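Irthorpe Insoles – Frequently Asked Questions

Ordering

Which size do I pick?
Go by the shoe size printed on the tongue or the box, not by what you measure with a ruler. Each pair covers two sizes and is meant to be trimmed down to the smaller one. If you fall between two packs, order the larger. You can take material off but you can't put it back.

Do you sell single insoles?
Yes, left or right, at half the price of a pair. Choose "single" from the drop-down menu on the product page. If your feet are two different sizes it is usually cheaper to buy one single in each size than to buy two pairs.

What is the difference between the Carnis and the Quezada?
The Carnis is the thin one. It goes in dress shoes, flats and most sneakers without making them tight. The Quezada is thicker at the heel and has a firmer arch, and it needs a shoe with a removable factory insole. People who stand all day at work mostly buy the Quezada.

Can I get them in black?
The Quezada comes in black or gray. The Carnis comes in gray only. We stopped black in the Carnis when the fabric supplier changed, and leftover stock in the larger sizes shows up on the clearance page from time to time.

Do you ship to a P.O. box?
Yes, by regular mail only. Orders placed before noon on a Monday go out the same day. The rest of the week, allow one extra day.

Fitting and trimming

Do I take out the old insole first?
If it lifts out, take it out. If it is glued down all the way around, leave it and use the Carnis on top. Pulling up a glued insole often tears the board underneath, and then the shoe is never comfortable again.

How do I trim the new pair?
Lay the old insole on top of the new one with the heels lined up. Trace around the toe end with a ballpoint pen and cut just inside the line with sharp household scissors. Try it in the shoe before you cut more. Trim the toe end only – the heel and the arch are shaped and should be left alone.

The old insole has curled up and I can't trace it. What now?
Press it flat under a few heavy books overnight. If it still curls, stand on a piece of stiff paper and trace the toe of your foot instead, then add a little at the front. You can also print the trimming guide from the Rorosum support page. Print it at full size, with "fit to page" turned off.

What kind of surface should I work on?
Any flat, hard table is fine. Clear off the crumbs and keep the insole face up so the cloth side doesn't pick up dirt. On a glossy or stone top, the insole tends to slide while you trace, so put a dish towel or a sheet of paper under it. Don't use a craft knife on a good table. If you prefer a knife to scissors, get a cutting mat.
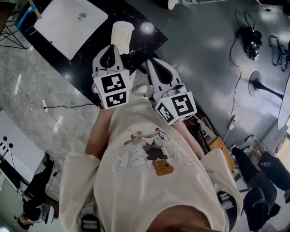 A beige, insole-like piece on a black, white-veined tabletop, with a white square sheet farther back.

My insole makes a squeaking noise.
Shake a little baby powder into the shoe, under the insole, and work it around. If it still squeaks, the insole is probably a touch too long and is rubbing at the toe. Trim a thin sliver and try again.

Care

Can they go in the washing machine?
No. Wash by hand in cool water with a drop of dish soap, press out the water with a towel, and leave them flat to dry. Keep them off the radiator and out of the dryer. Heat shrinks the foam and the top cloth comes loose at the edges.

How long do they last?
With daily wear, expect to replace the Carnis after 7 months. The Quezada holds up longer. Look at the heel: when it stays flat after you press it with your thumb, it's done.

Should I take them out at night?
It helps, especially in work boots. Loosen the laces, pull the insoles halfway out and let air get under them.

Returns

Can I return a pair I have already cut?
We can't take back trimmed insoles. Uncut pairs can be returned in the original sleeve, worn indoors only. If you cut along the wrong line, write to us anyway – we sell replacement singles at a discount.

Who pays for return postage?
You do, unless we sent the wrong item. In that case email us a picture of the packing slip and we'll send a label.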